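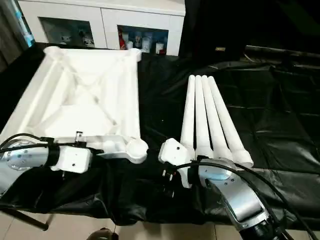 Page last changed: Oct 20, 2021

Liltik Second-Hand Flat-Pack: Frequently Asked Questions

What do you sell?
Shelving, racks, small tables, storage units and the odd bed, all of it built at least once by someone else. Most of it is sold in pieces. Some of it arrived in pieces, in a carrier bag, with a look of relief on the donor's face.

Where are you?
Kovton Yard, Trernton, behind the tile shop on Wijesinghe Road. Your satnav will take you to the front of the tile shop. They are very patient about it.

Are all the parts there?
We lay each item out and check it against the instructions before it gets a price ticket. A green ticket means complete. A yellow ticket means something is missing and we have written down what. If the missing part is "left leg", please read the ticket before you fall in love.

What if I get home and a part is missing from a green ticket item?
Ring us and we'll go through the drawers. We keep 400 sorts of screw, cam, peg and plastic foot, and the one you need will be in the last drawer we open. If we can't find it you get your money back. We don't pay for the taxi.

Do I get the instructions?
Usually, yes. Where the paper ones have gone we print a copy if we can find one. Pages with coffee rings are supplied at no extra charge.
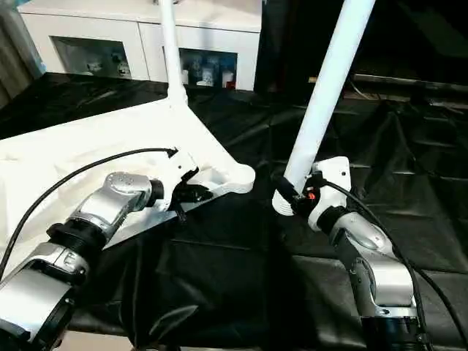

White frame pieces and a flat white panel.

Can I have it built before I collect it?
Yes, for anything under 100 cm tall. We charge by the item and need 2 days' notice. Please measure your car first. A surprising number of people measure it afterwards, in our yard, with their arms.

Do you deliver?
Within Trernton, yes, to the front door. We don't do stairs. We used to do stairs.

My plastic unit wobbles. Is it faulty?
Check the floor, then check that every joint has been pushed fully home. Push-fit joints often feel finished a little before they are. Use the heel of your hand or a rubber mallet, and leave the claw hammer where it is. If it still wobbles, bring it in.

How do I clean yellowed plastic?
Warm water, washing-up liquid and a soft cloth will lift the grime. The yellow itself tends to stay. Cream is a perfectly respectable colour.

Will you take my old furniture?
If it's clean, dry and safe, probably. We can't take anything with a broken main panel, or chipboard that has swollen up like a scone. Keep the screws together in a bag and tape the bag to the biggest piece. Don't tape it to polished veneer.

Can you collect it from me?
Collections are full for the rest of October. Drop-offs are fine whenever we're open.

Will you haggle?
Not on anything under £40. Above that you may try, and we may look at the ceiling for a bit.

Can I return something I've changed my mind about?
Within two weeks, with the receipt and the same number of pieces you left with.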